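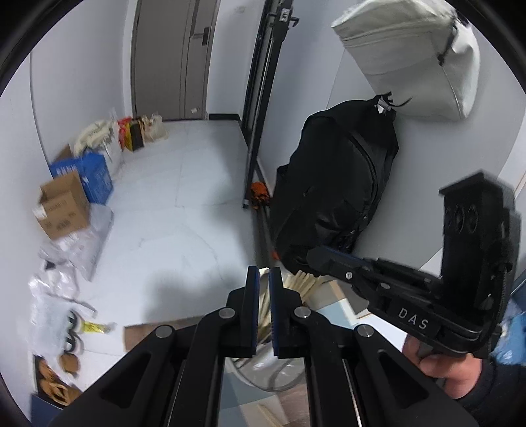 Saklow Housing Trust Opens Applications for Home Repair Grants

Candard Savings Bank and Windier Insulation join the program for its second round

SAKLOW, 06/05/2019. Saklow Housing Trust is now taking applications for the second round of its home repair grants. The grants pay for repairs to owner-occupied houses in the town of Saklow and in the Thammasiri Road neighborhood on its east side. The trust will fund 137 repair jobs in this round. Applications are open to any household that owns and lives in its home and meets the income limit printed on the form.

The first round paid mostly for roofs and gutters. The second round adds porch floors, outside steps, window sashes, attic insulation and the replacement of unsafe handrails. Work inside kitchens and bathrooms is still not covered, except where a leak has damaged a floor or a load-bearing wall.

"People kept asking us about steps and porches, and we had to turn them down," said Ludmila Malý, director of Saklow Housing Trust. "A bad step keeps an older person in the house. It is often a small job for a carpenter, but it costs more than many of our owners have on hand. We wanted it on the list this time."

Candard Savings Bank is the main funder of the second round. The bank has also agreed to hold the grant money in a separate account and to pay contractors directly once a job has been inspected and signed off. Homeowners will not have to pay first and wait to be paid back, as they did in the first round.

"Paying up front was the main reason people dropped out," said Maximiliano Vergara, who manages community lending at Candard. "They were approved for the grant and then could not cover the bill for the weeks in between. The new setup takes care of that. The contractor sends the invoice to us, the trust confirms the work, and we pay it."

Windier Insulation will supply attic insulation at cost for approved jobs and will train contractors who have not installed it before. Training takes place at the company's warehouse and is free to any contractor on the trust's list. Contractors who already hold a current installer card do not need to attend.

What the Grants Cover

Each household may apply for one type of repair per round. A household that received a roof or gutter grant in the first round may apply again for a different type of repair. The following work is covered:

Roofs, flashing, gutters and downspouts.

Porch floors, outside steps and handrails.

Window sashes, sills and exterior trim, including repair of original wood windows.

Attic insulation and the air sealing that goes with it.

Floors and load-bearing walls damaged by a plumbing leak.

The grant pays for materials, labor, permits and disposal of debris. It does not pay for decorative work, additions, fences, detached garages or repairs that were finished before the application was approved. Owners who want to go beyond the approved work may do so at their own expense, but the extra work must be listed on a separate invoice.

Older Windows

Many houses in Saklow still have their original wood windows. In April the trust changed its rules so that owners can choose to have these repaired instead of replaced. The change followed a survey of older houses by Agnese Priedītis, a carpenter who has repaired windows in the area for 11 years and who now advises the trust on exterior woodwork.

"Most of the sashes I looked at can be saved," Priedītis said. "The bottom rail goes first, and then the sill. You cut out the bad part, fit new wood, reglaze and paint. It takes longer than putting in a new unit, but the window fits the opening and it can be fixed again later."

Owners who choose repair should expect the work to take place in dry weather. The trust will schedule window jobs between late spring and early fall. Houses with peeling paint will be tested for lead before any sanding or scraping starts, and the cost of the test is included in the grant.

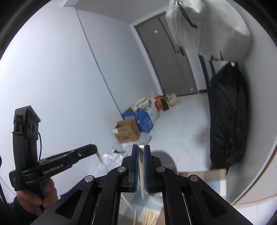
How to Apply

Application forms are available at the trust's office on Thammasiri Road, at the Saklow public library and at every Candard branch. The form is four pages long and is printed in English, Spanish and Thai. Staff at the trust's office can help fill it out, and no appointment is needed for this.

Applicants should bring or mail in the completed form, a copy of the deed or latest property tax bill, proof of income for everyone in the household over 18, and a written estimate if they already have one. An estimate is not required. If there is none, the trust will send an inspector to look at the problem and write up the work.

Applications are reviewed in the order they come in, with one exception. Cases where the damage makes it unsafe to enter or leave the house go to the front of the line. Applicants who think this applies to them should check the box at the top of the first page and describe the problem in a sentence or two.

The trust will answer each application by mail. An applicant who is turned down will get the reason in writing and has 2 weeks to ask for a second review. The second review is handled by a different staff member.

"The most common problem we see is a missing signature from a co-owner," said Lamai Ratanaporn, who handles applications for the trust. "If there are two names on the deed, we need two signatures. Please look at the deed before you come in. It saves you a trip."

Information for Contractors

The trust is adding contractors to its approved list for this round. General carpenters, roofers, painters and insulation installers are all welcome, including one-person businesses. Contractors need a state license where the trade requires one, current liability insurance and references from three recent customers.

There is no fee to join the list. Homeowners pick their own contractor from it, and the trust does not assign jobs. A contractor who is not on the list can still do the work if he or she is approved before the job begins. That process usually takes less time when the insurance certificate is sent in with the first letter.

Jobs are inspected when the work is done, and larger jobs are also inspected at the halfway point. Anong Paisan, the trust's field inspector, will carry out the visits in both service areas. Contractors should call her office two working days before they want an inspection. Payment is released after she signs the completion form. If something needs to be corrected, the contractor will get a written list and can call for another visit when the items are done.

Low-Cost Loans for Larger Jobs

Some repairs will cost more than the grant allows. For these households Candard is offering a home repair loan with no application fee and a minimum amount of $400. The loan is separate from the grant, and applying for one does not affect a decision on the other. Owners may pay the loan off early without a charge. Terms are available at any branch and are explained on a sheet that comes with the grant form.

Owners are not required to borrow from Candard. They may cover the difference with savings, with a loan from another lender or with help from family. The trust only asks that the full cost of the job be accounted for before work starts.

About Saklow Housing Trust

Saklow Housing Trust is a nonprofit organization that helps homeowners in Saklow stay in their homes and keep them in good repair. Besides the repair grants, it runs a tool lending room, a property tax help desk and a winter furnace check for owners over 65.

Press Contact

Ludmila Malý, Director
Saklow Housing Trust
Thammasiri Road, Saklow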